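Tosovo Film Heritage Project
Interim progress report to the funder
Period covered: second half of the grant year, to the end of March
Prepared by Rhiannon Pugh, project manager

Summary

The project is on schedule in two of its three work areas. Cataloging of the regional war and home-front films is complete, and the restored edition of Flulska is ready for disc authoring. Subtitling is behind plan by five weeks. No change to the total grant is requested, although we ask for approval to move a small sum between budget lines, as set out below.

Cataloging

The catalog now holds 2,139 entries, covering features, newsreels and short training films. Each entry records running time, known prints, condition and rights status. Mali Prothero completed the final shelf check in February and corrected a number of duplicate titles carried over from the old card index. Rights remain unclear for 27 features, most of them made by companies that closed without naming a successor.
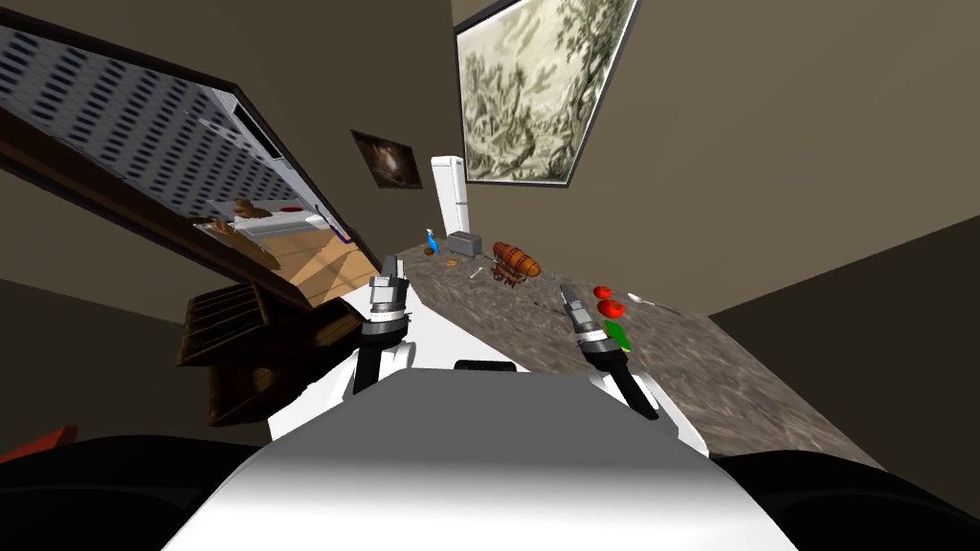

Letters have been sent to the last known addresses of the producers' families, and replies have been received in four cases. Where no owner can be found, the film will stay in the catalog but will be left out of any public release.

Restoration of Flulska

The picture restoration was finished in January. The second reel was taken from a later print, as the original had shrunk too far to scan safely. Viewers will notice a slight change in contrast during the river crossing -- we have chosen to leave it, on the advice of Aled Edwards, and to explain it in the booklet. The mono soundtrack has been cleaned of hum and clicks. Some hiss remains in the quieter dialogue.

The first pressing will be 700 discs. Extras will include the original trailer, a commentary by Prys Bellis and a short piece on the director's earlier comedy, Jeltia.

Subtitling

Subtitles have been completed for 12 films. The delay arose from the dialogue list for Zou, which was found to match a shorter export version. Myfanwy Rowlands has transcribed the missing passages by ear, and her text is now with the translator. The remaining titles will follow in the order agreed at the last review.

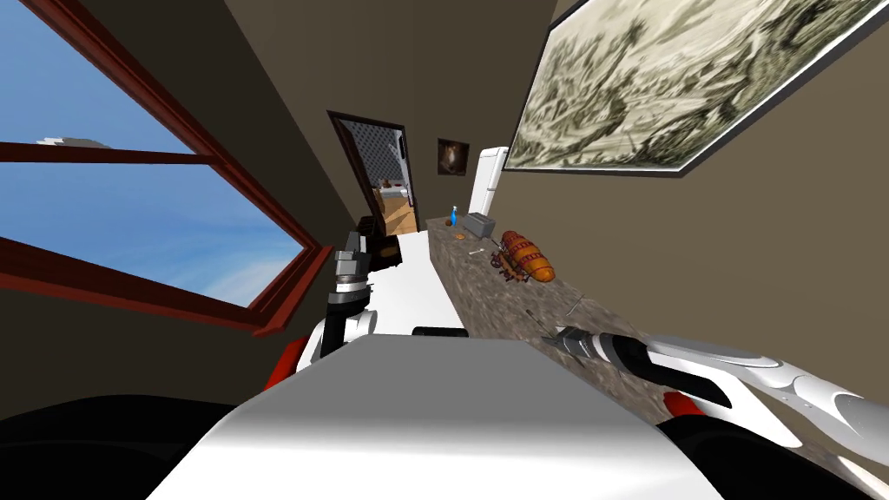 Budget

Spending is within the approved total. Scanning cost less than planned, and we ask that the balance be moved to subtitling to cover the added transcription work on Zou. A revised budget sheet is attached as Annex B.

Next period

Disc authoring for Flulska will begin in April, with check discs due in May. The booklet text will be sent to the funder for comment before printing. Screening dates are still under discussion with two venues and will be confirmed in the next report.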